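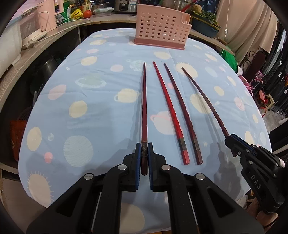 Irnumville, 22/09/2024

**Handout: Table utensils, sorting and storage**

Sort chopsticks on a flat cloth before they go in the caddy. Lay them parallel, thick ends toward you, so the bands can be compared. The red one has a darker patterned band; the dark maroon-brown one has an engraved band near its lower end.

Matching criteria, in order:

1. Color of the shaft
2. Band at the thick end
3. Thickness and length

A pair is 2 sticks that agree on all three. Singles are kept apart until the next wash.

Perforated caddies drain through the holes. Store sticks thin end up.

Reading: Lappalainen, course notes for August, section on drying.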